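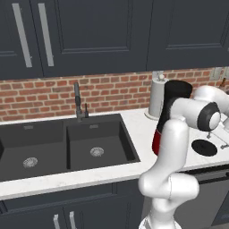
仿真厨房里的白色机械臂，这几个星期我天天对着它。

先交代一下，我不是做机器人的，白天的工作是给一家小公司写后端。会碰仿真，是因为去年想学机械臂，看了一圈真机的价格之后老老实实关掉了网页。后来朋友Siebe Kramer丢给我一个链接，说Wotau出了一套厨房仿真包，跑在Stondus引擎上，个人授权一年617块，你反正天天在家，试试呗。我当晚就买了，一直玩到现在，攒了一肚子话想说。

先说安装。我原本留了一整个周末给它，结果吃完午饭开始弄，下午茶之前手臂已经在动了。安装包会自己检查显卡驱动，缺什么就用大白话告诉你缺什么，连命令都给你贴好，复制过去回车就行。唯一卡住我的是路径里不能有中文，我的用户名偏偏是中文的，报错又只有一串乱码，翻论坛翻到Tanveer Yousafzai的一个旧帖才解决（新建一个英文目录，把缓存指过去，重启，完事）。官方文档到现在也没写这一条，希望有人看到能加上。

标准包里一共14个厨房，我最喜欢的就是这一间：深蓝色柜门，红砖墙，白色台面，黑色双槽水池。说来好笑，我自己租的房子厨房小得转不开身，现在倒在电脑里拥有了一间梦中情厨。砖缝、台面上淡淡的灰色纹路都做得很舒服，看久了不累。我知道这和学抓取没什么关系，可是每天要盯好几个小时的东西，好看一点真的会让人多练一会儿！

手臂的控制方式有三种，键盘、手柄、脚本。键盘我劝你直接跳过，六个方向加旋转，手指会打结。手柄很顺，我用的是抽屉里一只旧手柄，插上就认。推杆的力度和末端速度是对应的，轻轻推就慢慢挪，快到目标的时候特别有用。脚本接口是Python，函数名起得很老实，move就是move，open就是open，我这种外行看一遍示例就敢自己改了。

再说视角，这是我觉得最值的部分。场景里可以挂好几路摄像机，一路看全局，一路跟着夹爪走，画面能同时存下来，时间戳也是对齐的。我一开始只看全局那一路，觉得什么都看得见，何必再开一个窗口。练了几天以后完全反过来了，离东西越近，我越依赖夹爪这一路。 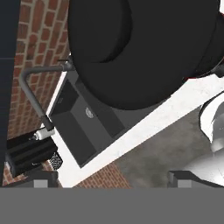 刚切过来的时候会晕，这点要有心理准备。手腕一转，整个厨房跟着转，水池斜着，墙也斜着，我头两个晚上经常推反方向。我的办法很土：先认水龙头，再认台面的边，心里把方向摆正了再动手。大概练到第三个晚上就不用想了，手自己会走。还有一点，靠得近的物体会占掉很大一块画面，后面的东西全被挡住，这时候别硬冲，抬高一点再看一眼。

这一路画面的渲染也比我预想的细。金属的水池下水口有反光，水池内壁几个面深浅不一样，近看也不会糊成一片。我拿同一个任务分别录了全局和近景两套数据，丢给一个很小的网络去学，想看看差别。结果我先不写了，样本太少，说出来会误导人，等四月份多录一些再单开一篇。

目前我总共录了1202段操作，听着很多，其中有相当一部分是我把东西碰倒之后重来的。软件有个很贴心的设计，按一个键就能把场景恢复到这一段开始的状态，手臂的姿势也一起回去，不用等它慢慢爬回原位。就冲这个键，我愿意多付一顿饭钱。另外每段都能加文字备注，我的备注基本都是“手抖”“又手抖”。

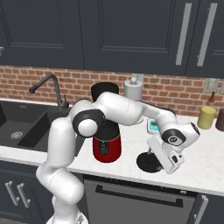

物体库也聊一聊。台面上能摆的东西不少，纸巾架、杯子、小玻璃瓶、红色的电器，都可以自己换位置，也可以让程序随机摆。随机摆放我特别推荐，一成不变的布局练多了，会背下来，换一间厨房立刻露馅。碰撞做得扎实，杯子这类圆的东西夹偏了会滑会滚，跟我对真东西的印象差不多。细高的瓶子就难伺候多了，稍微一蹭就倒，我到现在成功率也不敢恭维。

不满意的地方当然有。第一是吃显卡，我这块卡同时开三路画面，风扇响得像要起飞，帧率也掉得厉害，最后只好把全局那一路的分辨率降下来。第二是软的东西几乎没有，抹布、塑料袋这些都别指望，论坛里Wiroj Ruangrit说下个版本会加布料，我先记着。第三是扩展场景要另外收费，一间200，我觉得偏贵，尤其是有两间看着只是换了柜子的颜色。

有读者之前留言问，和Urquijo那套比怎么样。我只试用过Urquijo的免费版，说得不一定公平：它的机械臂型号多，参数可以调到很深，适合已经懂的人；Wotau这套型号少，但从装好到录下第一段数据的路特别短。像我这样下班以后才有时间的，会选后者。如果你手里已经有真机，想做一比一的对照，那还是先去问问两边的技术支持，我没有发言权。

对了，客服我找过一次，是授权换电脑的事，当天就有人回邮件，没有让我填一堆表。

下一步想试试用脚本让手臂自己跑一整夜，早上起来看录像。同事Gonzalo Cuesta听完说我这是养了个电子宠物，随他怎么说吧。夜跑的脚本我整理好会放出来，写得比较乱，变量名请多包涵。有人也在用这套的话，留言告诉我你们夹爪的闭合速度设的是多少，我总觉得默认值快了一点。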